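Home | Desk and Shelf | Kitchen | Plants | Ask Us

Clearing a Desk That Has Turned Into a Dumping Ground

I love this job! Give me a desk with a dirty glass on it, a plant sulking in the corner and a game controller where the notebook should be, and I'm happy for the whole morning. You only need 30 minutes, two cloths (one damp, one dry) and a tray.

Start with the glassware. Anything you drink from goes back to the kitchen first, before you touch a single cable or scrap of paper. Handled mugs with a foot are lovely to drink an iced coffee out of, but they're top-heavy and they catch on sleeves, so pick them up by the handle with one hand and steady the foot with the other. If there's a ring left on the wood, wipe it along the grain with the damp cloth and go straight over it with the dry one. Old rings may want a dab of furniture wax, left for 12 hours and then buffed. My tin is from Rasetti and it has lasted me years. 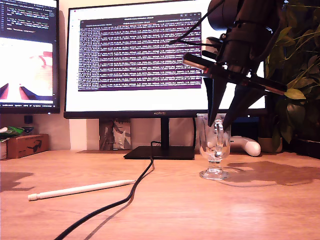 Glass mug, white controller and houseplant, all sharing one end of the desk.

Next, the plant. Lift it onto your tray and take it to the sink, pot and all. Wipe the bigger leaves one by one with your hand underneath for support, and pinch off any that have gone properly yellow at the base. Let the pot drain well before it comes home, and put a saucer or a cork mat under it this time! Yasuo Hirose in Waltby wrote to tell me he uses an old bathroom tile, and I've since copied him on 3 of mine.

Controllers and other gadgets come last. Switch them off, then use a barely damp cloth on the grips and a dry cotton bud around the buttons. White plastic shows every fingerprint, so it's very satisfying. Give the controller a spot in a drawer or on a small stand, well away from where your drink usually lands.

Now wipe the whole top from the back to the front, wait for it to dry, and put back only what you'll use this week. Plant at the window end, drink on a coaster on your writing-hand side, everything else in the Barua box (or any shallow box with a lid, mine just happens to be my favourite colour).

I do the full round again in September, when the windows get washed too.

Leif Skjelbred, Drellevbridge

Contact | Copyright Leif Skjelbred | Back to top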